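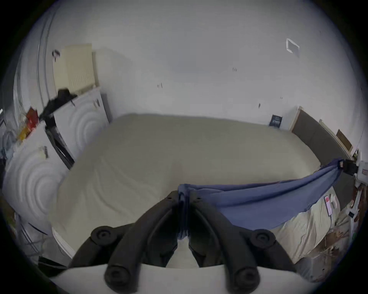 A blue cover held up over a bed with a pale fitted sheet and a dark grey padded headboard.

Bed-making is the everyday household task of putting the coverings of a bed in order, usually in the morning, and again whenever the linen is changed. The usual layers are a fitted sheet, then perhaps a flat sheet, and on top a duvet or a blanket or two, though habits vary a good deal from one home to the next.

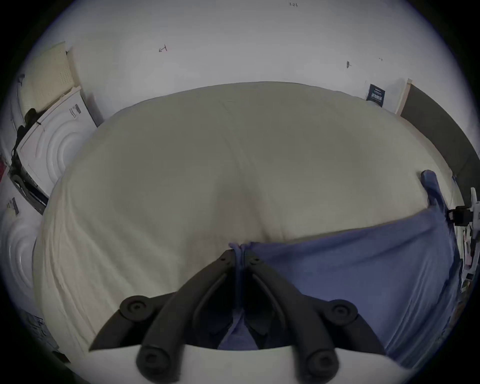

A flat sheet is generally shaken out from the foot end and drawn up by its corners, and it pays to go gently, as a hard tug on one side will only pull the other side short. Two people make light work of it - one on each side - and many of us first learned the job that way, helping a parent or a grandmother.

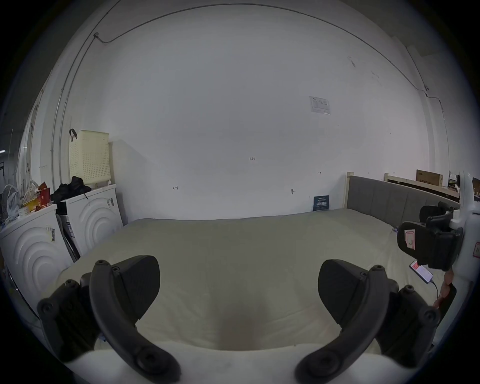

Creases are smoothed from the middle outwards with the flat of the hand. In December a heavier duvet often comes out of the cupboard, and the thinner one is aired and put away until spring.

Last updated: 9 Jun 2022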